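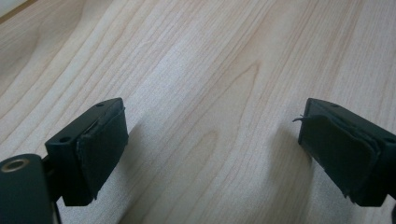
Recording Pick-and-Place Demonstrations with the Hand-Held Gripper

Posted by Timo Voß, November 15, 2019

These are the steps we use at Nulbridge to collect demonstrations for the Skundum grasping model. You need the hand-held gripper, a laptop with the Clorkovari recorder installed, a table and a bin of objects. Set aside a full morning for your first batch.

Before you start

Charge the gripper and free up disk space. Our last full batch was 400 demonstrations and it filled more of the drive than we had planned for.

Check the contact pads. They wear at the edges first, and loose threads or torn bits near the tip will show up in every clip. Small fraying is fine if the pad still grips. Trim long threads with nail scissors and don't pull them. If a pad slides on its block when you push it with your thumb, replace both pads, left and right, before recording.

Pick one surface and stay with it for the whole session. Plain wood grain works well. Glossy tables can throw a white patch of reflected light into the view, so try turning a lamp or closing a blind. We keep some clips with glare in them on purpose, but they are logged as a separate set.

Recording

1. Open the fingers all the way and hold the gripper over the bare table. Press record and stay still for a two-count. The recorder uses this to find the open position.

2. Set one object down with your free hand, then take that hand out of view.

3. Move in at a normal pace. Close on the object, lift it, carry it to the target and let go.

4. Open fully again and stop the recording.

5. Move the object somewhere new and repeat. After 20 clips, change the object.

If you fumble a grasp, keep recording and finish the task. Mark the clip "recovered" in the notes field. Muchen Tang went through the July batch and found we had been deleting these, which left the model with very little to learn from when a first try missed.

Checking the clips

Play back the first and last clip of each group. Look for these problems:

Fingers not fully open at the start
Your free hand still in view
Object leaving the view during the carry
Gripper shadow so dark that the object is hard to make out

Delete the first kind and record it again. The others can stay if the rest of the group is clean — just note the clip number.

Uploading

Copy the session folder to the Wan server and wait for the checksum to finish before you clear the laptop. Clip numbers carry on from the last session. The next one starts at 734.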